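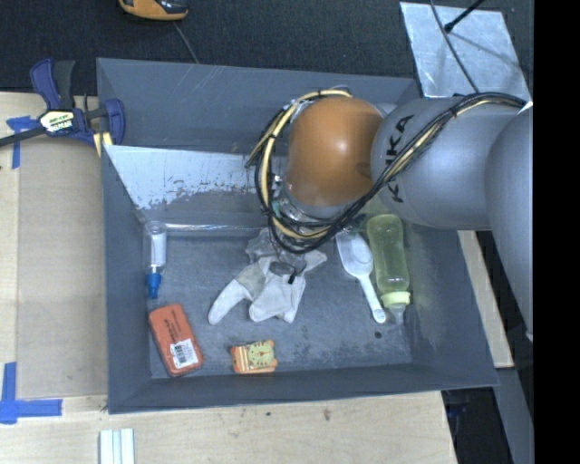

Picking one object out of a pile is the step that most household chores and most shop-floor packing jobs have in common, and it is the step our project set out to measure. Sorting laundry, emptying a dish rack and filling an order all begin with it. Our test bin held mixed goods of the kind a small store or a family would have. A crumpled fabric glove, a plastic scoop, a baby bottle and a flat package with a barcode label can lie in the same bin, and each one asks for something different from the gripper. The translucent bottle is hard for a depth sensor, and the glove has no fixed shape at all.

1. Question

Can a single arm with a single gripper clear a mixed bin without help, at a rate that would matter to a household or a small warehouse? Our supervisor, Hedvig Kristiansen, asked us to keep the question narrow and to report the failures in full.

2. Method

The arm worked over an open bin clamped at the rim. The object set had 16 items, rigid and soft. Before each run the items were tipped in from a box and left as they fell. The planner was Cilum, used with its default settings except for approach speed, which we lowered after the first day. An attempt counted as a success if the item was lifted clear of the rim and held for 3 seconds. We logged 1,445 attempts. Each run was stopped after 30 minutes or when the bin was clear, whichever came first.

Ragnvald Nygård wrote the logging script and labeled the failures by hand.

3. Results

Rigid items with a flat face gave the fewest problems. The flat package was normally lifted on the first attempt when it lay face up, and much less often when it leaned against a wall. Most failures fell into one of these groups:

– clear or translucent items located at the wrong height
– fabric pinched by one layer and dropped during the lift
– items lying against a side wall, where the wrist had no room to tilt
– thin handles missed by a small lateral error

The scoop was an odd case. Grasps on the bowl held, while grasps on the handle let it rotate and slip. We had no rule in the planner for choosing between them.

4. Discussion

For chores at home the answer is no, at least with this setup. A person clears the same bin in well under a minute and does not need it clamped down. Folding the glove, or finding its pair, was outside our test and would be harder than lifting it.

The shop floor looks better. During our October visit to the Undevstead warehouse, the shift lead at Daltari told us that a picker who sets aside the difficult items for a person would still be useful to them. Our log supports that arrangement for boxed goods. It does not support it for soft goods.

5. Limitations

One bin, one gripper, one room with steady lighting. The Hendriks suction cup we had planned to compare against arrived too late to be mounted. Labeling was done by one person – a second labeler should check a sample before the failure groups are used elsewhere.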